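4.2 Chairs that never go home

I'll admit I didn't set out to write about chairs. My plan for the Trandville study was desks (who picks which one, who leaves a sweater on it), and chairs were going to be a footnote. Then I sat in on a Saturday at the Itetti office and watched people spend the first part of the morning pushing seats across the floor, and I tossed out half my notes!

We logged 400 chair moves over 13 visits, and most of them were short. Someone stands up, leaves the chair facing the aisle, and the next person has to deal with it. Geetha Rai, who did the coding with me, started calling these "leftovers," and the name stuck. A leftover is any chair parked more than an arm's length from a desk with no one sitting in it.

What I love about leftovers is how people handle them. Almost everyone we talked to said they push a chair from behind, by the backrest. The armrests came up much less often, mostly when people talked about turning a chair in a tight spot (see Figure 6). Hard floors matter too, and folks who'd worked on carpet before told us they were still shoving too hard.
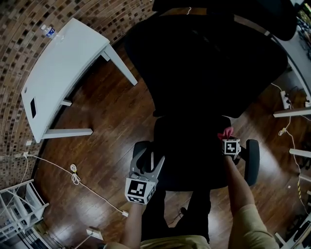

Figure 6. Black office chair with padded armrests on a dark wood floor, person standing behind it; white desk and brick wall at upper left.

Gopinath Chettiar read an early draft and asked if a leftover is really a problem or just a chair having a rest. Fair question. I'd say it depends on the aisle, and I come back to aisle width in Section 4.3, where the Skadico floor plans make the comparison a lot easier.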